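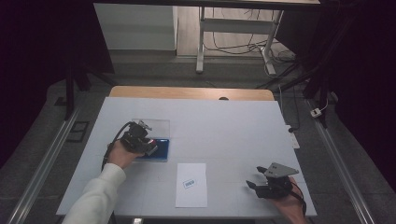 Blue tray under its clear cover, with a sheet and barcode label on the foam board.

Guides > Packing > Small-Parts Trays > FAQ

Small-Parts Trays: Frequently Asked Questions

Which surface should the tray be packed on?
A flat foam board laid over the tabletop. The Nindcombe packing notes specify a pale board; small red or dark parts are easier to find on it. Faint grid lines help with squaring the tray but are not required.

Where does the paperwork go?
At the front of the board, clear of the tray. Keep the label on the packing sheet until the tray is closed.

Can parts be added with the cover in place?
No. Slide the cover back first, place the part, then close. Parts forced under the cover tend to jam in the corner – reopen and reseat them.

How full can a tray be?
Stop 3 mm below the rim. Mundlow trays are shallower than Zistgate trays, and the covers do not interchange.

What if a part falls on the floor?
Stop packing and retrieve it before the next part goes in. On tile, check along the grout lines first, then under the table edge. Inspect the part before returning it to the tray. If it is not found in 15 minutes, mark the tray short on the sheet. 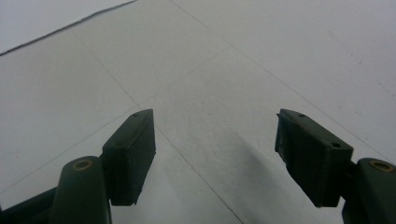 One reader wrote in to say that a flashlight laid flat on the tile finds small parts faster than looking from above – the shadow shows before the part does. The method works on any smooth floor. It is less useful on carpet.

Can closed trays be stacked?
Yes, up to four high, with covers on and labels facing out. Trays marked short go on a separate shelf.

Can a label be reused?
No. Print a new one and discard the old.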